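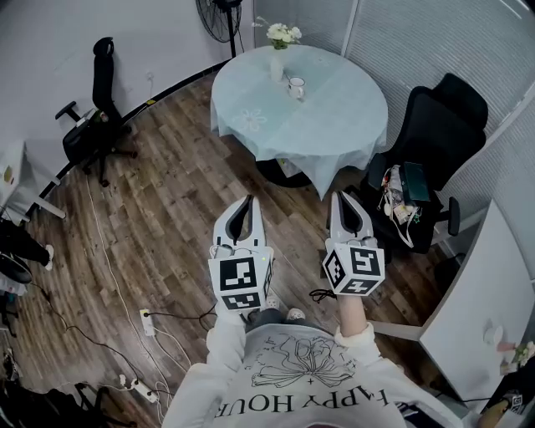
4.2 Seats used as surfaces

The room survey at Zellevbridge covered 44 small rooms, each visited on 12 occasions between March and June. Objects were logged by the surface on which they rested, using the categories set out in Section 3: table, counter, seat, floor and other. The final log holds 3,863 entries. An entry is one object, or one group of objects that could not be separated by eye, on one surface at one visit; an object that stayed put for three visits therefore gives three entries.

Of these entries, 700 were assigned to seats. We had expected most of them to be coats and bags, as in the earlier Prendau pilot, where seats were cleared within the day. The Zellevbridge log is different. Bags and outer clothing were common at the morning visit but had mostly gone by late afternoon. The entries that carried over from one visit to the next were boxes, books, cables and small packages, usually piled together. Cables in particular were rarely logged alone, and where they lay across other items the whole pile was entered as a group.

Figure 3 gives a typical case. The round table carries a vase of white flowers and a mug, and its pale blue cloth reaches the floor. The mesh-backed office chair to its right holds a pile that includes white cords and small packages, together with a dark green item that may be a box or a book. We coded the dark green item as "box/book" and did not try to resolve it further. A second office chair stands against the wall on the other side of the table, turned sideways. Small objects are also present on the white counter at the right.

Two features of this layout recur in the log. The first is the dressed table. Where a table had a cloth and a vase, it tended to have few other entries, and those were mostly cups and mugs. Plain tables of similar size took a wider mix of objects, including the cables and packages that elsewhere ended up on chairs. We suggest that a cloth and flowers mark a table as set, and that people with something to put down then look for the next surface at a similar height. A chair seat beside the table meets that need. The log records positions only, so this reading rests on the layout and was not tested against the users' own accounts.

The second is the distance between seat and table. Piles were more frequent on chairs standing next to a table than on chairs placed against a wall, even when the wall chair was the easier one to reach from the door. Turned chairs were recorded separately, as the direction of the seat affects how simply it can be used as a shelf, but there were too few of them for a useful comparison.

Floor entries need a note of caution. A floor-length cloth hides part of the space under a table, and the observers were told not to lift it. Items stored there would be missing from the log. Standing fans, bins and similar items with a fixed footprint were treated as furniture and given no entry – a rule taken over unchanged from Ghanem's coding sheet, which was also used at Clidamville.

4.3 Effect on available seating

A chair was counted as available if its seat was clear at the time of the visit. This is a strict measure. A single light package makes a chair unavailable under the rule, although it could be moved in a moment, and a large pile is scored in the same way. We considered grading the piles by volume, but observers did not agree well enough on the middle grades. The two-value measure was kept, and the results in Section 5 should be read with that in mind.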